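How to Clean and Refresh an Old Metal Bin for the Play Kitchen (or the Garden, or Anything!)

Posted September 12, 2023

I love a good metal bin. You can throw anything in one, it never cracks in the cold, and it looks better with every scrape. If you've got an old one that's gone dull and grubby, set aside an afternoon and give it a proper going-over. I did my first one back in May, a deep thing with sloping sides from the Ruvthorpe salvage yard, and I've been on the lookout for more ever since!

What you'll need

A bucket of warm water
Dish soap
Bicarb soda, 200 grams
A nylon scrubbing brush (not steel wool, please)
3 old towels
Fine sanding sponge
Work gloves, because those rims can be sharp

Step 1. Empty it and sort it

Everything comes out first. Make one pile for things that can get wet and one for things that can't. Cups and bowls can go straight into the soapy bucket while you get on with the rest. Anything with a battery goes up on a shelf well away from the splashing (I learned that with a very nice torch).

Step 2. Work out what's dirt and what's wear

Run a damp cloth over the whole inside and have a good look. Chalky marks often come from things being dragged across the bottom, and some of them will lift with a scrub. Proper scratches won't, and I wouldn't try. A scratched floor is still a perfectly good floor, and on a grey bin I think it has loads of character.
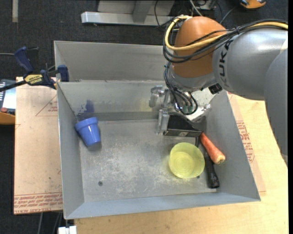
Coloured smears are a different matter. Start with plain dish soap and a soft cloth, and work from the outside of the mark towards the middle so you don't spread it. If it's still there, mix the bicarb with a splash of water until it's like toothpaste, dab it on and leave it for 10 minutes. Then rub in small circles and rinse. Two rounds did it for most of mine. There's one patch that has only faded, and I've decided I like it.

Step 3. Scrub the corners

The place where the walls meet the floor collects everything. Crumbs, grit, bits of leaf, all of it. Tip the bin on its side if it's light enough and let the brush push the muck out towards you. Go carefully near any screws or rivets, and check none of them are loose while you're there.

Step 4. Rinse and dry right away

Don't let it drip dry! Bare metal hates standing water. Towel it off, flip it upside down in the sun for a bit, then wipe the seams again.

Step 5. Smooth the rim

A few light passes with the sanding sponge along the top edge takes off any burrs. Wipe away the dust before you put anything back.

Filling it up again

Heavy things at the bottom, cups and bowls where you can grab them. I line mine with an old towel if anything breakable is going in. The whole job cost me less than a takeaway lunch, and I've already got my eye on a second bin at the Bandbridge market.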